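Subject: Re: Re: arms at the laundry, and what happens to the rest of us
List: small-laundries
From: a member at Woltent

In October a member at Clultora wrote:

> We are being offered two arms for sorting and folding. The sales people
> say staff will be "freed up for higher value work". I have been in
> laundry a long time and would like to know what the higher value work
> is, because I should like to do some of it before I retire. Has anyone
> on the list lived with one of these yet? What do your people do all
> day now? Do they mind?

I can answer some of this. We do wash-and-fold for flats and small guest houses at Woltent, and our sister shop at Ratanaporn does the same with a bigger front room. Between us we have 4 arms, all bought through Flirnano, and I am the person who gets rung up when one of them stops.

First, the higher value work. At our place it is mostly emptying pockets. An arm will pick up a pair of trousers quite happily with a biro, a bus ticket and a lip balm inside, and it has no feelings about what happens next. So a human goes through the lot beforehand. This used to be something you did while folding and chatting. Now it is a job in itself, with a line on the rota.

The second sort of higher value work is showing the arms what a garment is. Towels they took to early. Towels are rectangles and always were. Clothes are another matter, and black clothes are the worst, as a black T-shirt in a heap has no visible edges and could be anything up to and including a small coat. Our folders spend part of each shift on practice pieces: lay the thing out in a mess, let the arm have a go, put it back in a different mess, let it have another. We logged 3000 goes before anybody was willing to let it near a customer's shirt.

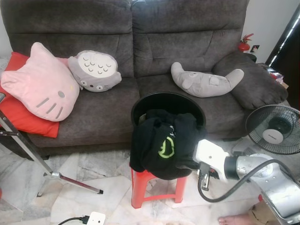
The folders do mind, a bit, and I don't think you should let the sales people tell you otherwise. It isn't hard work and nobody's wrists ache at the end of the week, which they used to. But a good folder has a rhythm, and you can't keep a rhythm going while waiting for a machine to make up its mind about a sleeve. One of ours said it was like teaching a very polite child who will never leave home. She has since asked for more shifts on it, so I don't know what to make of that.

On numbers, since you will be asked. Before the arms our folding table got through 1448 pieces in an ordinary week. In the first week with them we did 264 fewer. It crept back up over the spring and we are now almost level, with the same number of people on the payroll. If your owner is expecting fewer wages, I'd ask to see which shop that happened in. If he is expecting fewer sore shoulders, he may get them.

Things I would settle before you sign:

- Who is allowed to press stop. Ours was the manager only, until the afternoon the manager was at the dentist.
- Whether practice time is paid at the folding rate. We had it down as "training", which paid less, and there was a row – a deserved one.
- Where the arms go. They want more floor than the brochure shows.
- Who writes up the faults. It will be you.

We still fold fitted sheets by hand. So does everyone, I gather, and badly.

Happy to talk by phone, any time after four when the guest house bags have gone out.

--
small-laundries list. To leave, send a blank message to the list address.

Comments (3)

pressroom_pat: Ours does pillowcases and nothing else. The pillowcases are lovely.

steam and starch: Second the point about the pay rate. We had exactly the same argument and it took months to get it changed.

Guest: What do you do about socks?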